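4 June 2024
Compressed air, overnight pressure loss. Entry by M. Treloar

Carried over from the April entry. Marikar was short-cycling again this morning with every bench valve shut. Hour meter at 1273 on arrival. Drained the receiver first; a cupful of rusty water, no oil film on it that I could see.

Method as before. Pump up to cut-out, isolate the compressor at the ball valve, shut all drops, log the gauge until it falls to the cut-in mark. Receiver is 774 litres on the plate. I have not added anything for the ring main, so the leak rate from this will read a little low. Good enough for comparing before and after.

First run: 59 minutes to cut-in. Last winter it held through a full afternoon and the needle had barely moved.

Closed the ring main off at the receiver and watched the gauge while I had a coffee. No visible drop. The receiver, its safety valve and the drain are therefore fine and the loss is downstream. Opened the main again and went along it with soapy water in a spray bottle. The ultrasonic detector has a flat battery and the charger is still missing.

Leaks found, four in all:
- Punimitz dryer, auto drain. Seat not closing fully, slow steady bubbling at the outlet.
- Union above the east drop. Froth right around the nut.
- Brumen coupler at the blow gun. Quiet when plugged in, hisses with nothing in it.
- Filter bowl on the paint bench regulator. Very small, took a while to show.
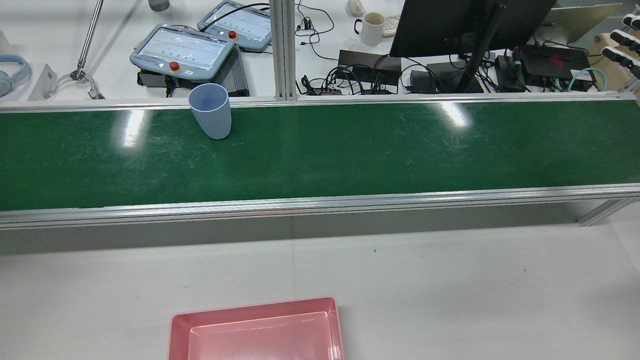
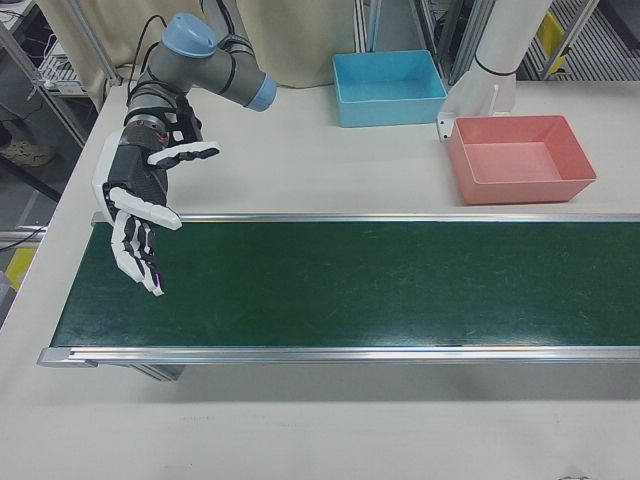
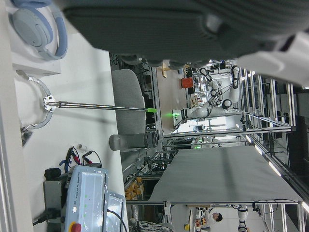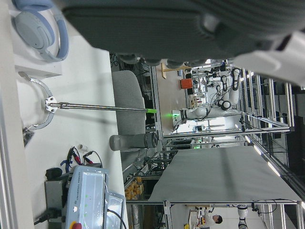 First two: the belt. Last two: the bench with the green-tipped rod.

Repairs, in the order done.

Union: depressurised the leg, broke the joint and cleaned it up. Old tape had been wound the wrong way and had bunched up behind the first threads. Remade with Gritus paste, nut pulled up firm. The tin says to leave it before applying pressure, so I moved on to the others.

Coupler: swapped for the spare from the drawer. The old one has a nick in the seal. Kept the body in case seals can be bought separately. The part number is worn off the collar.

Filter bowl: O-ring had gone flat on one side. Replaced, with a smear of silicone grease. Bowl itself has no crazing and the guard clips on properly.

Dryer drain: stripped it and found a flake of scale across the seat. Rinsed, refitted, cycled by hand several times. It now shuts, but the rubber is marked and I don't expect it to last. Bypassing the drain is not an option in this humidity, we would have water in the paint lines within the week.

Soaped all the joints again after the paste had been left its time. No bubbles at the union, coupler or bowl. Drain clean as well.

Second decay run started late. Needle still well above cut-in when I had to lock up, so there is no end figure to put beside the first. Compressor left isolated and switched off at the wall. Whoever is in first, please write the gauge reading and the time on this page before opening the ball valve.

To order: seat kit for the Punimitz drain, Brumen coupler to replace the spare, detector charger.

Not looked at: hose reel by the roller door. It was coiled up behind the timber rack. Soap it next time.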